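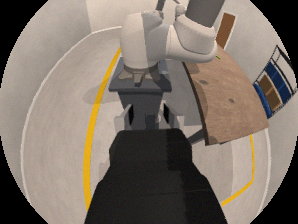 Marlina Tambunan thinks I should have left the bridge out altogether. She wrote to me the morning after I put the song up, a good long message too, and her point was that the chorus already says what the bridge says, only better, and that by the time I get to the part with the ferry lights she has stopped listening to the words and started waiting for the guitar to come back. She was kind about it, the way she always is. She also said the last verse made her pull the car over, so I am holding on to that one with both hands.

I've been chewing on her message ever since, and I figured I would do my chewing here, where those of you who have been reading along with the "Gritbridge" saga can chew with me.

For anyone new: "Gritbridge" is a song I started writing in January, when the heat was out in the front room and I was playing in fingerless gloves like somebody in a Dickens movie. It's about the old road out of Urkedport, more or less, and about my mother's habit of never saying goodbye at the door but always walking you to the car and then talking through the window until the engine had warmed up and cooled off again. I had the tune first. I nearly always have the tune first, and then I spend months humming nonsense over it and hoping some of the nonsense hardens into words. The first line that stuck was "you left the porch light on at noon," which I still like, and the second line that stuck was so bad that I won't write it down even on my own blog.

Anyway, the bridge. My feeling when I wrote it was that the song needed somewhere to go. Verse, chorus, verse, chorus, and there you are at the same gate you came in by, and my ear wanted a side road. So I went to the minor (it's in G, and I slid down to E minor and hung around there a while, nothing fancy) and wrote four lines about the ferry. The ferry doesn't appear anywhere else in the song. There's a case to be made that this is the whole problem! My mother didn't even like the ferry. She used to drive the long way around to avoid it.

Hưng Lương, on the other hand, loves the bridge. He played on the recording, so he isn't what you would call a neutral party, and the bridge is where his mandolin gets to step out front. He told me on the phone that a song with no bridge is a hallway. I told him that some of my favorite songs are hallways. We went back and forth like that until his dinner was ready.

I should say a bit about the recording, as several of you asked. It was done in my front room over one long weekend with the Fovel, my little secondhand recorder that I have grumbled about on here before. I take back maybe half of the grumbling. Once I stopped trying to make it sound like a big room and just let it sound like mine, it settled down. I moved the rug, moved it back, hung a quilt over the window, and sat closer to the microphone than I thought I ought to. The guitar is the Sembiring, with strings that had been on since spring. I know. I had a fresh set right there in the case. But I put new strings on before the last song I recorded and every note came out like a dropped fork, and this song wanted to be a little dull and a little tired, like a person talking through a car window in the cold.

We kept two takes in the end. One is the take you hear. The other is one where I sang the last verse slower, nearly speaking it, and I go back and listen to it when I'm washing dishes and wonder if I picked wrong. Juwita Ong sat in on harmony for both, and she's the one who talked me into keeping the faster one. Her reasoning was that I was feeling sorry for myself on the slow one and you could hear it. She has known me a long time and she is usually right about when I'm feeling sorry for myself, though I can't say I enjoy it.

Her harmony on the chorus, by the way, was made up on the spot. I had written one out, a nice polite third above the whole way through, and she sang it once and made a face. Then she sang something that starts below me and crosses over on the word "window," and I got goosebumps and lost my place. You can hear me come in late on the next line. I left it.
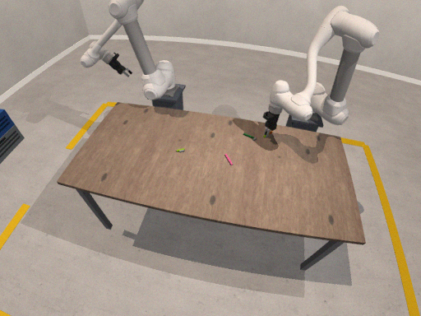

Leaving things in has become a kind of policy with me, and I want to try to explain it, because I got a comment from Dimas Latuheru wondering why I hadn't fixed the late entrance, or the chair creak in the second verse, when it would have taken me all of a minute. It's a fair question and I did think about it. I've made recordings where I fixed everything. I fixed them and fixed them, and then I played them for people and they said "very nice" and asked what was for lunch. What I'm after these days is closer to that tabletop up there, light brown with the grain running the long way and a dark knot here and there, one of them right up near the front where you'd notice it. A knot doesn't spoil a board for me. I look at it first, and then I look at the rest of the board a little longer than I would have. The chair creak is a knot, Dimas! So is the late entrance. The squeak when I shift up to the C in the last chorus is a knot too, although I'll grant you it is a big one, and if I ever do another version I might sand that one down.

There's a limit, of course. I recorded one take where the neighbor's leaf blower came in on the second chorus and stayed through to the end, and it was otherwise the best singing I did all weekend, and I threw it out with a heavy heart. Hưng wanted to keep it for himself. I believe he has it on his phone.

So back to Marlina and the bridge. I did what I should have done before I ever put the song up, and I sat down and played it through without. It's an odd thing to take out a part of a song you have been singing for months. Your hands want to go there anyway. I kept landing on the E minor and having to back out of it like I'd walked into the wrong house. But after a few evenings it smoothed over, and I have to admit it moves along. The last verse comes sooner, and it comes while you still have the chorus in your ear, and the line about the engine running hits harder for not having a boat in front of it.

But then I miss the breath. When the bridge is there, there's a moment before the last verse where everything drops out except one low string, and in a small room people lean in. I've seen it happen. I played it at Hidayah Gunawan's porch concert with the bridge in, and during that low string a whole row of folks on folding chairs stopped moving their paper plates around. I don't want to give that up. It's possible that what I want is the silence on either side of the bridge and not the bridge.

That thought came to me while I was out walking, and I turned around and went home and tried it. No ferry, no E minor, no new words at all. I just stop after the second chorus, let that one low string ring until it's nearly gone, and go into the last verse from there. I've played it that way every night this week. Some nights I think it's the answer and some nights it sounds like I've forgotten what comes next. Juwita says to hold it longer. Hưng says what about the mandolin. I suggested the mandolin could play the low string's note, up high, very quietly, just once, and there was a long pause on the line and he said he would think about it.

As for the words I cut, I'm not throwing them out. The ferry lights can go and live somewhere else. I keep a folder for lines like that, and every so often one of them wanders out and finds a home. The whole first verse of the song about my uncle's truck was a leftover from a waltz I never finished. And who knows, I may owe the ferry a song of its own, to make up for all the years we drove around it.

One more thing, and it's the part I was shy about bringing up. The song has been played 3,302 times as of this morning, July 31, 2026. For somebody with a real following that would be a slow afternoon, but my last one was heard mainly by my cousins. I don't know where all of you came from. A few of you wrote to tell me about your own mothers and their own doorways and driveways, and I have answered as many as I could and will get to the rest. A woman wrote that her father used to knock on the roof of the car when you were allowed to go, and I read that one out loud at supper, and I'm afraid I have already stolen the knock. It's going in right after the low string - just knuckles on the body of the guitar, soft. I asked her first and she said yes.

If you have an opinion on bridge or no bridge, the comments are open and you can be as blunt as you please. I'll be playing it at Hidayah's again before the evenings get cold, and I haven't made up my mind which way it will go. Bring a chair if you have one, and something to put over your knees.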